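List home Archive Thread index Previous Next Search

Subject: Re: [seed-exchange] Moisture, jars, and what to do with the old Matheson beans

Replying to the October message on drying and storage. I have quoted the parts I am answering and cut the rest.

> We are now holding 3,000 packets for the Trallent exchange and
> I don't think we know how dry any of them are. Some came in
> from people's garages. Some came in damp enough that the paper
> had gone soft. I would like us to settle on one method before
> the next batch goes into the cold room.

Agreed, and I think the method can be simple. Most of what comes to us was grown in backyards and dried on a plate. A lot of it is fine. The trouble is the portion that looks fine and is still carrying too much water when it gets sealed.

The number I work to is 7 percent moisture for beans and peas, and a little under that for small seed such as lettuce and onion. Few of us have a meter. Without one, the old tests do well enough. A bean that is dry should shatter when you hit it with a hammer on concrete. If it mashes, or takes a dent, it goes back on the rack. A squash seed should snap when you bend it. If it folds, give it another week. For tiny seed there is no good hand test, so I go by time in the drying jar.

> What is everyone using for a desiccant? I have seen rice
> recommended, also powdered milk. I have used rice for years
> with no complaints.

Rice works only if it has been baked first, and most people skip that. Straight from the bag it has plenty of moisture of its own, and it can end up about as damp as the seed. Powdered milk is worse, in my view. It clumps, it gets into the packets, and mice like it.

Silica gel is what I would ask people to use. The kind with color beads tells you when it is spent. You can dry it in a low oven and use it again for years. I put 300 grams in the bottom of a one-gallon jar, set a circle of window screen on top, and stand the seed above that in open paper envelopes. Lid on tight. Small seed comes out after a week. Beans stay in for two, sometimes longer if the weather was wet when they were picked.

You can overdo it. Beans left in with fresh gel for a couple of months get so dry that they take up water too fast when planted, and the seed coats split. If you forget a jar, take the envelopes out and leave them open on a kitchen shelf for a few days before you plant. That usually brings them back.

> Is there any point in keeping the Matheson beans from the
> first year? The jar is nearly full and nobody has asked for
> them.

Please don't throw them out. They are the only Matheson we have from before the crossing problem. What we have been mailing since then throws a few plants every year with the wrong flower color, and I pull them when I see them, but I only see my own rows. If the old jar still sprouts at all, I would rather start over from that.

To find out, do a paper towel test. Count out a small batch, roll it in a damp towel, put the towel in a loosely closed bag, and keep it somewhere warm. The top of the refrigerator is good. Look after five days and again after ten. Write down what has sprouted each time. Old beans are slow, so don't give up on the towel early. If it molds, the towel was too wet. Start again with a fresh one, wrung out hard.

Even a poor result is worth having. If one bean in ten comes up, that is plenty to rebuild a variety from a jar that size. It just means somebody has to give it a good bed and keep other beans well away from it. I can take part of it and would like two other people in different places to do the same.

> The Brellasura tomato had spots on the seed again this year.
> Is that disease or just poor cleaning?

From the envelope I was sent, poor cleaning. The dark flecks were bits of dried gel and skin. Brellasura has a thick gel around the seed and needs the full ferment. Squeeze the seed into a jar with a little water, cover it with a cloth, and let it stand three days, stirring once a day. It will smell bad and grow a skin on top. Then fill the jar with water, let the good seed sink, and pour off everything else. Repeat until the water stays clear. Spread the seed on a coffee filter or a glazed plate. Don't use a paper towel for this, it sticks.

I have had people tell me they rinse it in a strainer and call it good. With a cherry tomato you can sometimes get away with that. With this one you can't.

> Can we also talk about packets? The Wimus envelopes keep
> opening in the mail.

The Wimus envelopes are fine if the flap is folded twice and taped across. The gum on them is weak. We bought 1,000 in the last order and I don't want to see them wasted, so I suggest we use them up on beans and large seed and buy something with a better flap for the small seed. Loose lettuce seed at the bottom of a mailer is no use to anyone, and we lost a whole set that way in the spring.

Label on the front, in pencil or a pen that doesn't run. Variety, year grown, town, and how far it was from the nearest other variety of the same crop. If you don't know the distance, write "unknown." Please do not leave it blank, because then the person filing it has to write and ask. Don't use a sticky label on an envelope headed for the cold room. They curl and drop off, and we end up with a drawer of bare envelopes and a pile of labels underneath.

For cleaning and sorting, the big white table is the best surface we have. Dark seed shows up well on it and so do weevil holes and split coats. Light seed, white beans especially, is easier on a dark tray. 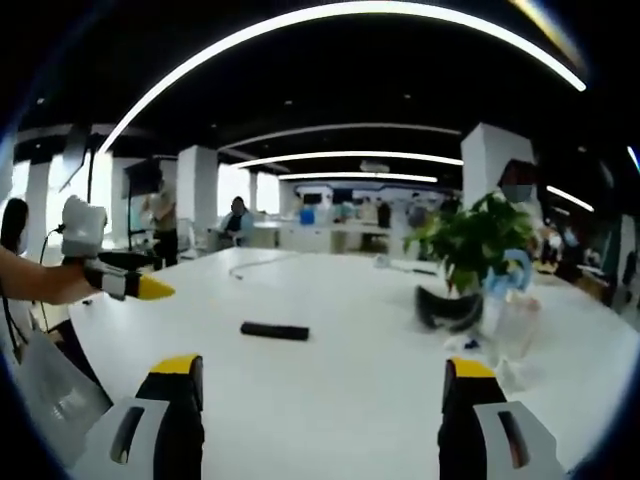

A member wrote to me off-list that the winnowing should be moved outdoors altogether, as bean dust gets into everything in a closed room and sets off asthma. I think that is right. Anything that has to be threshed or winnowed should be done before it is brought in. A box fan and two bins on a dry day will do it. Pour from one bin to the other in front of the fan, start with the fan on low, and put a sheet down the first time until you know where the seed is going to land.

The same message asked about freezing for weevils. Yes, for beans, peas and corn. It has to be done after drying, never before. Seed with too much water in it will be killed by the freezer. Once it passes the hammer test, seal it in a jar and freeze it for a week. When you take it out, leave the lid shut until the jar has come all the way up to room temperature. Overnight is safest. Open it cold and the air in the room will put water right back on the seed.

What I am proposing, so there is something to say yes or no to:

- Silica gel as the standard, no rice.
- Hammer test on all beans and peas before they are sealed.
- Freeze beans, peas and corn after drying.
- Year and town on every packet, or it goes to the swap box instead of the cold room.
- Old Matheson tested this winter, and grown out in separate gardens if any of it sprouts.

I left tomato and pepper off the list on purpose. They keep well for years in any dry cupboard and I don't think we need a rule for them.

If you object to any of it, please write to the list so the answers end up in the archive. I will be packing gel jars through the month and can send a spare screen circle to anyone who wants one. Bring your own jar. Wide mouth, with a lid that has its rubber.

Previous Next Thread index Reply to list

Comments

Can the color-changing gel go in the microwave? I did it on low in short bursts and some of the beads cracked. They still seem to work.

Mine cracked too. The oven is slower but I haven't lost any that way.

I grew Matheson two summers ago and had three plants with purple flowers in a white row. I didn't know that was wrong and saved from all of them. Should I send the seed back or just eat it?

Eat it. If there are any left from the packet you were mailed, hang on to those and note the year.

Does the hammer test work on limas? Mine crack along the middle but they don't shatter.

Limas need longer. Give them another week in the jar and try a different bean.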